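Hirunard approves simulation stage before purchase of handling cell

2025-10-25

Hirunard has approved the next step in its plan to equip the packing workshop at Vumau with a robotic handling cell. No order for an arm will be placed until the layout has been tried in full in simulation, and the budget for the current year covers this stage only.

A sum of 3,000 euros was set aside for the preparatory work. The accepted offer, submitted by Sotiropoulos, came to 2,705 euros and includes the computer model of the cell, a set of household test objects and 2 rounds of changes to the layout.
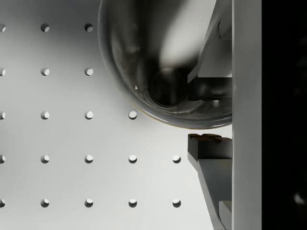

Simulated view of the gripper at a glossy, rounded dark object above the perforated work surface.

The choice of gripper remains open. Maja Borkowska, who is responsible for equipment planning at Hirunard, said that fingers and pads would be priced separately from the arm. "We wish to know which parts we shall have to replace, and at what cost, before we sign for anything larger," she said.

Bidders for the main contract will be asked to report on 100 simulated handling attempts, using the same objects and the same starting layout. Failed attempts must be listed in the report.
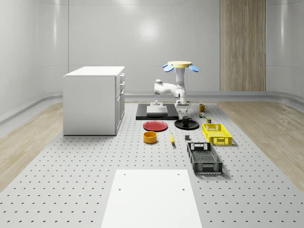
The simulated cell, with the white arm, mugs, plates and crates on the platform.

The firm Zandow will review the power supply and floor fixings at the Vumau site under a separate agreement. Its findings will be attached to the tender documents, which are to be issued in July. Delivery costs, training and spare parts must be shown as separate items in all bids.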